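Stament Pet Gear
Home | Harnesses | Leashes | Sizing | Manuals | Contact

Culitari Dog Harness - Set-Up Guide
Section 2: First Fitting and Adjustment 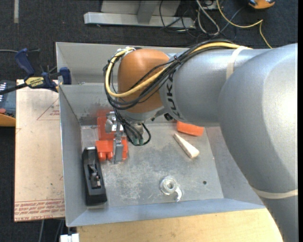
One owner wrote in that her dog froze solid the minute the chest strap clicked, and wouldn't budge until she took it off and tried again after dinner. Pretty common. Go slow on the first day, short sessions, treats handy.

Before you start

Check the size on the neck label. Girth max for the large is 86 cm, measured right behind the front legs. Over that, go up to the Sæther. Dog should be standing, not sitting. Sitting adds slack and you'll end up with a loose harness.

Fitting

1. Open both side buckles. Leave the neck loop closed.
2. Loosen all four sliders most of the way. Not all the way - the webbing can slip out and it's a pain to rethread.
3. Let the dog sniff it. Treat.
4. Slide the neck loop over the head, logo patch on top. If the ears get caught, stop and open the loop a bit more.
5. Bring the belly strap between the front legs. Check for twists.
6. Click the left buckle, then the right. Listen for the click both sides. Tug each one.
7. Tighten the chest sliders first, belly sliders second. A little at a time, same amount left and right.
8. Two fingers flat under any strap. Should be snug, no pinching.
9. Tuck loose ends into the elastic keepers.

NOTE: Long coats hide a bad fit. Push the fur aside and check agian at the armpits.

NOTE: Puppies grow. Redo steps 7 and 8 every week until full size.

Attaching the leash

1. Back ring for normal walks.
2. Front ring for dogs that pull. Use a leash no heavier than 600 g incl. the clip, or the chest panel sags to one side.
3. Brendo double leash: one clip on each ring, shorter end goes in front.
4. Walk a few laps in the yard or hallway before you go out. Harness shifts sideways? Back to step 7.

CAUTION: Don't clip the leash to the grab handle. Handle is for short holds only, at the curb or getting out of the car.

CAUTION: Not a car restraint. Not for tie-outs.

CAUTION: Never leave it on an unattended dog, or in a crate. Straps can snag.

If the dog backs out of it

Almost always the neck loop. Tighten one notch at a time and re-check with two fingers. Still backing out - wrong size, or a narrow-headed breed (greyhounds, whippets). Those need the extra belly band, part no. 1281, sold seperately. Fit the band behind the last rib, snug but not tight.

Rub marks

Look under the front legs after the first few walks. Pink skin or thin fur means the belly strap sits too far forward. Loosen it, slide back, tighten again. Sore spots: leave the harness off till healed, use a flat collar for now. Swelling or broken skin, call your vet.

Washing is in Section 3. Take the leash off first.

Questions about fit? Use the Contact page | © Stament Pet Gear | Back to top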